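The Bin Comes First

Every toy closet in Trellutmont follows the same arc. Somebody buys the bins, feels cured, and goes to lie down. The bins stay spotless. The blocks stay on the floor, where your heel will meet them in November at 2 a.m.

Brodie Ashby sorts other people's playrooms for a living and has opinions about this. Foam cubes, he says, are the gateway clutter. They weigh nothing, they forgive everything, and a family that owns a few will shortly own 3000. He starts clients small: one mat, two open bins, a handful of cubes between them. Pink on one side, pale blue on the other, and no discussion of where purple goes until everyone has had a snack.

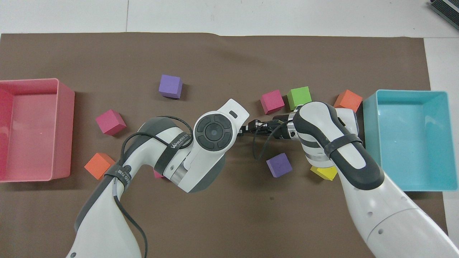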